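Garnadden bench arm: new finger straps, new routine

The bench arm in the handling lab went back into daily use on 10/22/22 after 11 working days off the schedule. Most of the questions we have had since then are about the fingers, so this item covers what was changed and what users are now expected to do before and after a session.

The trouble started with the left finger. Birthe Kirkegaard noticed that soft items were coming out of the grip turned to one side, always the same way, and that closing the gripper harder made it worse. She checked the program first and found nothing wrong with it. When she took the fingers off, the strap on the left one had stretched and the finger was rocking a little on its mount. The right one was sound, but its side screw had backed out by most of a turn.

Both straps have been replaced. The old ones were cut from a roll that Iñaki Garrido brought over when the lab moved out of the Sarmiento building, and that roll is finished. The new strap material comes from Unditz and is slightly stiffer. It needs to be pulled tight, left overnight and pulled tight again. If you fit one and use it the same day it will slacken, and you will be back where Birthe started.

While the fingers were off, Costel Živković cleaned the mounts and went over the wrist bolts. He also rerouted the camera cable, which had been rubbing at the second joint. The wrist camera was then put back in its old position, so saved views from before the repair can still be compared with new ones.

The grip check is now done on the black table with the mixed set of household and toy items, and no longer with the foam blocks. The blocks are all one shape and did not show the fault. The lumpy, shiny pieces show it quickly, as they roll if one finger is ahead of the other. Run the check with the other items left on the table, the way they would be in a normal session.

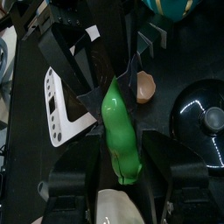 The green test piece between the strapped fingers, seen from the wrist camera.

When you look at the camera view, pay attention to where the fingers sit on either side of the piece. They should reach it together. If one arrives first and pushes the piece toward the other, stop and look at the strap on the side that was early. Do not correct it in software. Two people did that over the summer and their offsets stayed in the shared settings long after anyone remembered why.

The full check is seven grips, each from a different starting angle. It goes at the start of the session, before any recording. Write the result on the sheet by the controller with your initials. A plain "OK" is enough if all seven hold. If one slips, note which one and run it again; if it slips a second time, the arm is out of use until Costel or Birthe has seen it.

Straps will be retightened every 200 cycles. The controller keeps the count but does not give a warning, so please read it off when you sign the sheet. The side screws get a check at the same time, with the short driver in the top drawer. Snug is enough. The threads go into plastic on this set of fingers and we have 2 spare pairs left, with more on order from Nolent for November.

Shiny objects also need some care with the lights. Anything glossy throws bright spots back at the camera, and Araceli Mateos found that the outline tool sometimes took these for edges. Her advice is to turn off the lamp nearest the door and leave the ceiling lights on. She has saved a camera setting under "gloss" that works with this arrangement. It is too dark for matte items, so change it back when you finish.

At the end of a session, open the gripper fully and park the arm to the rear before switching off. Leaving it closed on something overnight is hard on the straps. Wipe the finger faces with a dry cloth. Cleaning spray leaves a film, and the next person's first few grips will slip.

Ignacio Cantero is keeping the booking list for the arm and has moved everyone who lost time during the repair to the front of it. If your slot no longer suits you, let him know so it can be passed on. Old straps and any loose screws you find go in the tray on the shelf, not in the trash – Birthe wants to look at how they wear.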